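Plasthorpe open day: flat-pack furniture from board to box

The Plasthorpe works opened its doors to the public in December, and I went over for the afternoon tour.
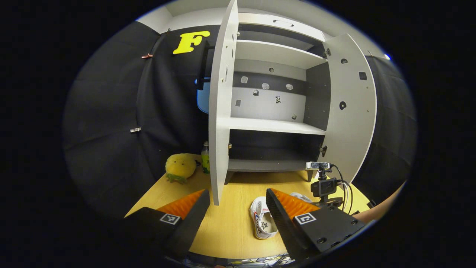

Fahad Rind had been the year before and told me to skip the paint hall and spend the time at the drilling line, as most of what goes wrong with a cabinet goes wrong there. I took his advice.

The tour starts at the loading bay, where board comes in by truck. It is stacked flat and left to settle before anyone cuts it. Our guide said the saw crew works from a cutting plan printed each morning, and that the offcuts go to a smaller line that makes drawer bottoms.

Next is edging. The edge strip is glued, pressed and trimmed in one pass. It is loud in there and they hand out ear plugs at the door. Take them.

The drilling line was worth the trip. A door needs its hinge holes in the right spot or it will never hang straight. The plant makes 274 different parts, and changing the line over from one part to another takes two people. On a normal shift they run 1,000 doors.

Packing is still done by hand. The hardware bags are weighed before they go in, and a bag that comes up light is opened and checked. A woman in our group asked about missing screws and got a straight answer: it happens, call the number on the sheet and they mail them out.

The tour takes 60 minutes and is free. Parking is on the Zandetau side, a short walk from the gate. The canteen was open for coffee and soup, cash only. Wear closed shoes, or they will not let you past the loading bay.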